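Metal Parts Bins: Clearing and Cleaning

Long bars settle along the walls and in the corners of an open metal bin, where they are slow to pick up. Take these out first, then the short pieces.

Sweep the bare floor with a stiff brush. Wipe with a damp cloth and dry within 30 minutes. Keep the floor holes clear. Scuffs and swirl marks on bare metal need no treatment. Worn paint on an inner panel can be left until it flakes; then scrape, sand with 100 grit and recoat in 2 thin layers.
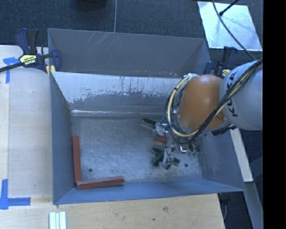

Can a bin be repainted with parts still in it?

Empty it completely, and return the parts only after the paint has cured.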